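Halldale Teaching Kit: Set-up and User Guide

Section 9. Showing the arm a cabling task

By now you have the arm bolted down, the gripper fitted and the safety checks in Section 2 ticked off, and I dare say you are itching to get it doing something useful. Good! This section takes you through teaching it to plug a network cable into a rack-mounted switch, which is the job most of our customers ask about first and a lovely one to learn on, being small enough to finish before lunch and fiddly enough to show up any bad habits.

You can show the arm the task in two ways. In hand guiding you take hold of the arm itself and lead it through the job, rather as you might guide a child's hand round the letters of the alphabet. In remote control you sit at the Marnis hand controller and the arm copies your movements from a little way off. We suggest you use hand guiding for the big, sweeping part of the move and remote control for the last bit, where the connector meets the port. You are welcome to do the whole thing one way if that suits you better.

Before you start

Put the rack where the arm can reach the front of the switch without stretching. If the elbow is nearly straight when the gripper touches the ports, bring the rack closer or turn it a little. An arm at full stretch is stiff to lead by hand and tends to judder.

Lay something soft and slightly grippy under the rack and over the part of the table the arm works above. Bubble wrap does nicely and you probably have a great heap of it from the packing.

Clip the arm's own cables along the upper segment, leaving a loop at each joint that bends. Then swing the arm slowly through its whole reach with the brakes off and watch those loops. None should pull tight, and none should hang low enough to catch on the rack.

CAUTION: Practise on a switch that is not in service. A learner (you or the arm) will sooner or later pull out the wrong cable.

CAUTION: Keep your fingers out of the gap between gripper and rack whenever the drive light is on, even in hand guiding mode, when the arm feels quite limp and harmless.

9.1 Setting the grip

1. On the Gadero panel, choose Tasks, then New, and give the task a name you will recognise in March when you have forty of them. "Test" is not a good name. We have all done it.

2. Open the gripper and offer up the connector so that the fingertips close on its body, leaving the front end and the latch free. If a fingertip sits on the latch, the plug may go in without clicking home.

3. Set the grip force to 9 and close. Give the cable a gentle tug. If the connector turns between the fingers, open up and seat it again before you think of raising the force, as a crooked grip is far more often to blame than a weak one.

4. Let the tail of the cable fall in a loose loop beside the gripper. A tail that is tight across the wrist will drag the plug sideways just as you are trying to line it up.

9.2 Leading the arm by hand

5. Hold down the guide button on the wrist and wait for the soft double beep. The arm will sag by a hair as the brakes let go, and this is quite normal.

6. Start recording and lead the arm from its rest position towards the rack. Go at the pace you would use to carry a full cup of tea across a room. The arm records your pauses as well, so if you stop to scratch your nose it will faithfully learn to stop there too (you can trim this out later, see Section 11).

7. Stop a hand's width short of the switch, with the connector facing its port, and release the guide button. The brakes come back on with a clunk.

Note: Come in from the same side each time. If one showing goes over the top of the neighbouring cables and the next goes underneath, the arm may try to split the difference and go straight through them.

9.3 Finishing by remote control

8. Pick up the Marnis controller and set the scale to Fine. Your hand now has to travel much further than the gripper does, which feels like stirring treacle for the first minute and then becomes second nature.

9. Bring the connector up to the port in small moves. Line up the height first, then the side-to-side, and leave the tilt until last. Where there are already cables in nearby ports, check the gripper fingers have room on both sides.

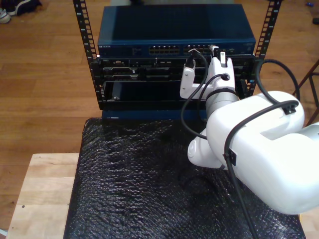

Go in slower than you think you need to, Mohammadi wrote to us after working through the early draft of this section, and keep your eye on the neighbouring plug as well as your own, because I watched my connector so closely that I leaned a finger on the cable next door and taught the arm to do it every time. It's very good advice, and we have added a side view to the panel's Camera page to help you follow it.

10. When the connector is square to the port, push forward steadily. The force reading will climb, then drop as the latch catches. Stop pushing at the drop.

11. Open the gripper, back straight out, and only then turn the wrist or move sideways.

12. End the recording. The panel asks whether to keep the showing. Say no to any you were unhappy with, however much work went into it.

9.4 How many showings?

Keep going until the panel's confidence bar turns green. It needs at least 2 good showings before it will draw the bar at all, and a crowded switch asks for a good many more than an empty one. Shift the starting point of the arm slightly between goes, and take a break when your shoulders begin to ache, as tired showings tend to be wobbly ones.

If something goes amiss

Message 1594: the arm met more resistance than it expected. Open the gripper, back away by remote control, and look at the port and the connector before trying again.

Message 4000: the controller and the arm have lost touch with one another. The arm holds its position with the brakes on. Set the controller back in its cradle, wait for the steady light, and pick the task up from step 8.

If the arm plays back the approach nicely but misses the port by the same small amount each time, the rack has most likely crept along the table. Put it back against its marks, or, if you didn't make any, go to Section 10 and show the arm where the rack is now.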